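Remote Demonstration Working Group
Minutes of the September meeting, Skatden annex, 2:00 p.m.

Present: Ludmila Hubáček (chair), Dušan Zeman, Romana Hudec, Ji-hoon Yang
Apologies: Noel Estrella (sent written comments, read out under item 3)
Minutes: Romana Hudec

1. Minutes of the last meeting

Accepted with one correction. Dušan did not say the wire sorting job was "nearly there." He said it was nearly funded. Ji-hoon asked that the original wording be struck and it was.

2. Progress on wire sorting

Ji-hoon reported. The two-arm bench has now logged 335 demonstrations by remote control, all of the same job: pick a single wire out of a tangle and put it in the bin for its color. Three bins, teal, white and orange. The target in the plan is still written as "sufficient." Ludmila asked who decides what is sufficient. Ji-hoon said the training curve does. Ludmila said a curve had not signed the plan and asked for a number by next time.

Of the 335, Ji-hoon would keep 200 without argument. The rest include drops, two wires lifted together, and long stretches where the operator is plainly hunting for the end of a wire. Dušan would keep the hunting, on the grounds that a person does it too. Romana doubted this. A person hunts with fingertips, and the operator hunts by wiggling a handle and squinting at a screen, so what gets recorded may be a lesson in squinting. No agreement. Both views to be noted, which they now are.

Thin wires remain the problem. Dark green ones in the teal bin are hard to make out on the operator's screen, and two of the operators have started avoiding them. Ludmila pointed out that any policy trained on this will avoid them as well, and that we will then be shown a chart saying it does very well on black and red.

3. Hand guiding versus remote control

Noel's comments, read by the chair:

"I have sat through both. Hand guiding gave us smooth motion and useless camera footage, with somebody's sleeve in every clip. Remote control gives us clean footage and motion I would be ashamed to show a customer. Before we pick one I would like to see either of them beat a person with tweezers over 60 wires. I don't expect to."

Dušan felt this was unfair to hand guiding, which was only tried for 14 sessions on the old bench at Ollomow. Ji-hoon said with two arms you need either two people leaning in or one person with very good shoulders, and that he would not go back to it. Romana asked if the tweezers comparison could simply be done. It is an afternoon's work. Agreed to do it.

4. Wrist views

Long discussion, shortened here. The wrist cameras were put in the budget as the thing that would fix grasping. Romana had gone through a batch of the recordings and found plenty of wrist footage with no wire in view at all. Ji-hoon said the model learns to ignore what doesn't help. Ludmila asked what evidence we have for that on our own bench. None yet. She would like the training run repeated with the wrist views left out, and both results brought here, including if they are the same.

Dušan asked whether the patterned lining of the enclosure could be confusing things. Ji-hoon thinks not. Romana thinks we don't know. Price of plain panels to be found out before anyone argues further.

5. Flandudberg visit

The Flandudberg people want a live demonstration. Ludmila is against showing anything running by itself until item 3 is done. Dušan would show the remote control only and say clearly that a person is driving. Agreed, provided those words are spoken at the start and also appear on the slide.

6. Actions

Ji-hoon: a number for "sufficient"; training run with and without wrist views
Romana: tweezers comparison, 60 wires, timed; price of plain panels
Dušan: slide wording for Flandudberg, to Ludmila first
Noel: to attend

7. Any other business

Dušan asked for a second chair at the operator station. Deferred.

Meeting closed 3:35 p.m.

Attachment to items 2 and 4

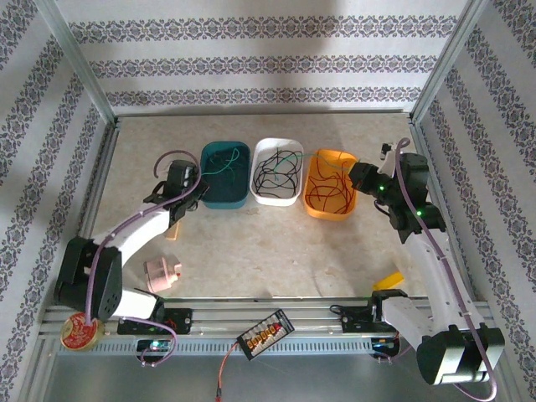
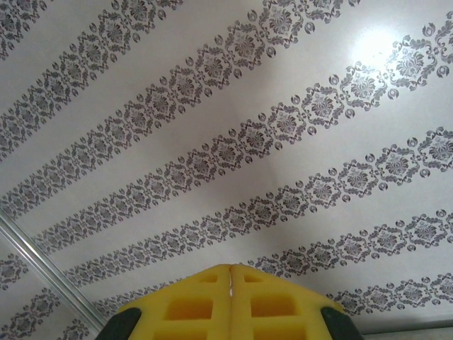
Wire sorting bench. First: the three bins, with a green wire running across to the right gripper. Second: wrist view, yellow fingers against the patterned panel.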